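Getting streaks off a glossy white table

Quick one, I have 18 of these to get through before the Joubert people show up. Round tables, white, high gloss. They show everything. Sultwood swears theirs wipe clean with water. They don't, not after a week of coffee and elbows.

What you need:
Spray bottle with a trigger
One soft cotton cloth, old shirt is fine
A second cloth for drying
7 minutes per table, less once you get going

Step 1. Clear the top. Cups, pens, crumbs. Dry brush the crumbs into your hand first or you'll just make paste.

Step 2. Check the nozzle. Mist, never jet. Grab the bottle high up, right under the trigger head, so it doesnt tip when you squeeze. 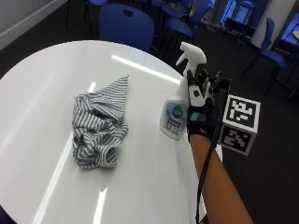 Bottle and striped cloth on the tabletop.

Step 3. Spray the cloth for the edges, spray the table for the middle. Go light - nearly everybody uses too much. Gemma Amato used to soak hers and then wonder about the smears.

Step 4. Wipe in straight lines, far side to near side. Circles leave swirls on gloss. Fold the cloth to a clean face every few passes.

Step 5. Dry cloth, same direction, right away. Dont let it air dry.

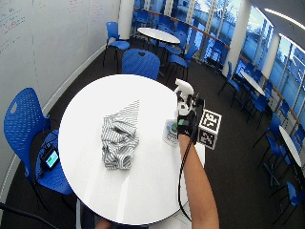
Step 6. Checking for streaks. Get down low and look across the top toward the light, not straight down. A wall of windows like the one behind this table is the best help you can get, the glare on the gloss picks out any smear you left. Move your head side to side, then do it again from the next chair around. Evening or no windows? Phone flashlight laid nearly flat to the surface.

Step 7. Rim and underside of the rim. Fingers go there all day. Damp cloth, one lap, done.

Sticky tape marks: warm water, wait a minute, rub with a thumb through the cloth. No scouring pads, ever. Ubaldo Pace took the shine off one in April and it still shows.

Wash the cloths without fabric softener, it leaves a film.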